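### 4.3 Handling small and soft items with the Skaslow hand-held kit

We came to the Skaslow kit with a good deal of curiosity and, I should admit on behalf of all of us, a little stubbornness, having spent most of the previous year with the older Bisico tongs and grown rather fond of them. The kit is sold as a pair of hand-held grippers with a charging tray, a set of spare finger pads and a year of access to the Bremotdale upload service, and it is meant for people who want to gather demonstrations in ordinary homes without hauling a full arm up the stairs. Our review covers the kit as it is delivered, with the settings it comes with, as that is how most small labs will use it in their first months.

Over the trial our operators recorded 3,946 demonstrations, of which 3,000 were set aside for training and 796 were kept for the tests in Section 5. The remainder were dropped during review, mostly for lost tracking and in a few cases for a flat battery (the low-charge beep is very easy to miss if there is a television on in the next room!). Fanni Medve, who looked after the review, applied the same rule throughout: a demonstration was kept if the item was lifted, moved and let go without being dropped, and if the tracking held from start to finish.

Fruit turned out to be the part of the work our operators enjoyed most, and also the part that taught us most about the kit. A book or a folded shirt will forgive a hasty hand. A ripe tomato will not, and several people told us that they had begun to hold their breath when closing the fingers on one. The trigger has a long, gentle travel, and after an hour or so of practice most operators could feel the point where the pads met the skin of the fruit. We were pleased with this, and we think it deserves more room in the manual than the single paragraph it gets.

Small round items asked for more care than large ones. When the fingers closed off center, the item tended to roll toward the wider gap, and the operator had to open up and come in again from a slightly different angle. Kratochvíl's earlier advice to line up the wrist first and the fingers second served us well, and we passed it on to everyone who joined the study after June.

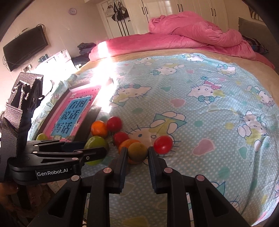
*Page last changed: June, 4:10 p.m.*

**Figure 7.** A small round fruit held between the two ridged pads, with oranges and tomatoes close by on a patterned sheet.

Crowded layouts such as the one in Figure 7 were worth the trouble. With an orange directly behind the held fruit, the operator has to think about where the fingertips will go as well as what they will pick up, and the policies trained on these layouts were noticeably less clumsy around neighboring items. We did not see the same benefit for flat items, and we suspect a different finger shape would be needed there.

As for the service side, uploads to Bremotdale were slow in the evenings but dependable, and our questions were answered kindly and at length. We would gladly use the kit again for household work of this sort, though we would order a second set of pads at the start and ask for a louder beep.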